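Stulton Hall, pre-show safety check
Vellelum album launch night, choir and band
Checked 12 January 2019, doors at 7

Main entrance: OK. Mat curling at the left corner, taped down. Needs a new mat really, said so in May.

Fire exits, all three: OK. Side exit was stiff, opens with a good shove. Oiled it. Try again before doors.

Exit signs: two lit, one out over the side door. New tube in, now lit.

Capacity: 300 on the licence. Tickets sold plus guest list comes in under. Door team to use clickers, no "just one more" at the back.

Seating: rows linked, centre aisle clear. Back row was too near the radiator, pulled foward.

Stage front edge: white tape worn away on the right. Redone. Choir come on from that side in the dark so DO NOT skip this next time.

Choir risers: FAIL at first check. Top step rocking, bolt missing. Plamham sent a spare over, fitted, stood on it and bounced. Pass. Top row still to be told no swaying.

Guard rail behind risers: OK.
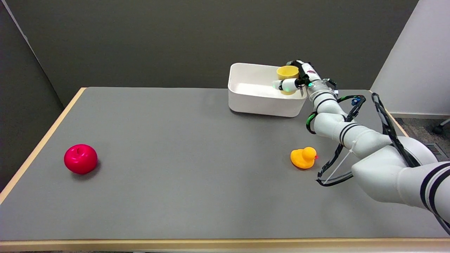

Cables: keyboard and bass runs taped. Monitor lead across the steps was loose, moved round the back. Drum riser has one extension plugged into another extension, not having that. Swapped for a single long one.

PA stacks: strapped both sides. Yalçınkaya doing sound, their test labels all in date exept one four-way block. Taken out of use, put in the office with a note on it.

Sound level: limiter set at 99, tripped once in soundcheck on the last chorus. Band told. If it trips it cuts the power to the whole stage, so keep the organ down.

Lights: safety chains on all lamps. One on the rear bar hanging off its hook, fixed. Lamp 4 flickers, leave off.

Haze machine: not to be used. Detectors are live. Asked twice already.

Candles for the closing hymn: battery ones only. 70 in the box, fewer than the choir wants, they can share.

First aid kit: plasters low, rest OK. Kit lives behind the merch table tonight.

Merch table: was half across the exit route. Moved to the wall. CDs boxed under it, 143 by the delivery slip, keep boxes off the walkway.

Toilets: wet floor by the sinks, mopped, sign out.

Car park: gritted. Ramp still slippy at the bottom, second lot of grit before doors.

Still to do: side exit again, ramp, steward radios on charge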